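29 April 2019

Up at six, rain until lunch.

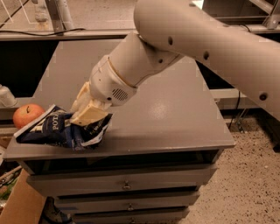 The gray cabinet.

Day 1095 without a cigarette. I worked it out on the back of the gas bill this morning while the coffee was going. Three years, give or take the way you count the first day. I had the last one outside the bus station with Obed Atinga, who still smokes and who sent me a message at breakfast that only said "still?" I wrote back "still." He didn't answer after that, so I suppose he was at work.

I don't think about it much now. In the first July I thought about it every hour. I ate sunflower seeds by the bag and put on weight, and Bernice made me sleep in the other room for a week with my grinding teeth. The dentist said I had cracked a molar. That tooth cost 400 dollars and it still aches when I drink anything cold, so I have been drinking room temperature water for most of three years and have come to prefer it.

Walked to the library and back in the wet. My chest was fine on the hill. I used to stop at the mailbox and pretend to look through my pockets for something. The Sulemana bakery had the seeded rolls again and I bought four. Gifty Appiah was behind the counter and asked after my sister. I told her the knee is mending and she can do the stairs one at a time. Gifty said her aunt had both knees done and was dancing at a wedding by the summer. I will pass that on, though my sister never danced before the operation either.

Library book was due and I had not finished it. Renewed it. It is a history of canals and the middle part drags, but I want to get to the tunnels.

Home by eleven. Did the bills. Water is up again. The savings jar had 30 dollars in it from this month, which is less than I meant to put by. When I first quit I put in the price of a pack every day and wrote the total on masking tape on the lid. I kept that up until the car needed tires. Now I put in whatever is in my coat. Maybe I should go back to the old way - it was easier to see what I was doing.

Soup and a roll for lunch. Nii Yakubu phoned about the allotment. He wants to put potatoes in this week and I said the ground is too wet. He said his father always planted in the wet. We agreed he would do his half and I would wait with mine, and he wants to borrow the good fork. I need to look for it. I think it is behind the paint.

Napped in the chair, longer than I wanted. Dreamed I was smoking, the first time in months. It was in my mother's old kitchen and I was hiding it in a saucer. Woke up guilty and had to sit a minute. Those dreams always feel the same, as if I have ruined it and will have to go and tell everyone. Brushed my teeth, felt better.

Bernice back at five with her shoes soaked. I told her the number and she said we should have gone out to eat. Neither of us wanted to go out in that weather, so we had eggs and the last two rolls. She is asleep now.

Tomorrow: fork, stamps, call the dentist about the cold tooth.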